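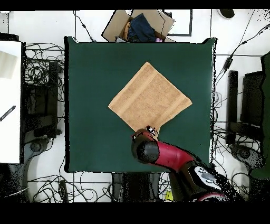
Unit 9. Flat preparation and folding of small terry pieces

A terry square is folded well only if it is first laid flat, and most folding faults recorded in the practical sheets for Unit 8 start at the laying stage. Terry has loops on the face, a ground weave underneath and, on many pieces, woven bands. The ground weave sets the shape. The loops hide small errors in it, and a piece that looks flat may still carry slack along one side. Bands are the most useful guide to the grain. On the tan towel they are faint and slightly lighter than the fabric beside them, and they run diagonally as the piece lies on the table, so the piece has to be read as turned forty-five degrees before any edge is chosen as the base. Its lower-right edge also bows and ripples a little. An edge in that state should not be used as the reference edge.

Terms used in this unit

Reference edge: the edge from which all folds are measured.
Grain: the direction of the yarns in the ground weave.
Bow: a curve along an edge that should be straight.
Skew: a difference between the two diagonals of a nominally square piece.
Primary fold: the first fold made, edge to edge or corner to corner.
Stack face: the side of the finished fold that shows on the shelf.

Surface

Work on a plain, matte surface that contrasts with the textile. Dark green under a light or mid-toned towel is suitable. A patterned surface makes a bowed edge hard to see. Felt and similar covers hold terry in place, which helps when one corner is lifted and the other three must stay where they are. The same grip works against the user when the whole piece has to be turned: lift it clear and set it down again. Dragging pulls the corners out of square.

Keep pieces of other types off the surface. Denim and other heavy items wait in an open box beyond the edge of the table until the terry is finished.
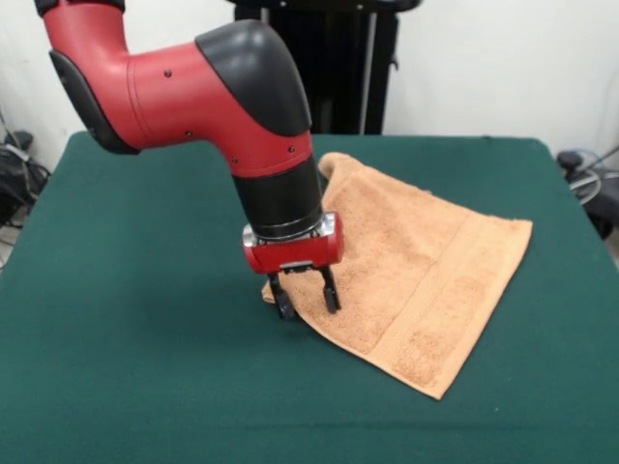

Laying procedure

1. Set the piece down with the band direction known. If there are no bands, follow the hem.
2. Find the straightest edge and mark it mentally as the reference edge.
3. Smooth from the center toward the corners with the flat of the hand. Do not stroke along a hem.
4. Lift and reset any corner that has folded under. Take it close to the tip, with a shallow pinch.
5. Compare the diagonals. A difference of more than 3 percent is recorded as skew.
6. Turn the piece so that the reference edge is parallel to the table edge.

Step 6 is omitted for the corner-to-corner fold. For that fold the diamond position is correct, and the near corner is carried to the far corner.

A deep pinch at step 4 gathers several layers of loops and leaves a ridge after release. The ridge transfers to the primary fold and is visible on the stack face.

Choice of primary fold

Edge to edge gives a rectangle and is the standard for shelf storage. Corner to corner gives a triangle with two bias edges. Bias edges stretch, and the triangle is therefore used only for display and for the Clista roll (Unit 11). In the Climent method the primary fold is made parallel to the bands, in the Coman method across them. Either is accepted in the practical, provided that one method is kept through the whole stack.
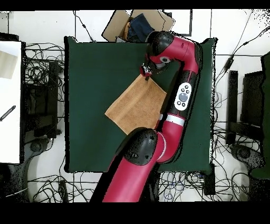

Hems are brought level before the fold is pressed. Where the two hems differ in length, the excess is left at the open side and not eased into the crease. Press once, outward from the middle of the fold.

Practical

Each student lays and folds 40 pieces, using form 1674 from the Maramen workbook. Enter skew, bow and fold method for each piece. Pieces with a torn hem are set aside and entered as unfolded. Forms are due in December, before the first session on rolled storage.

Revised 2020-11-29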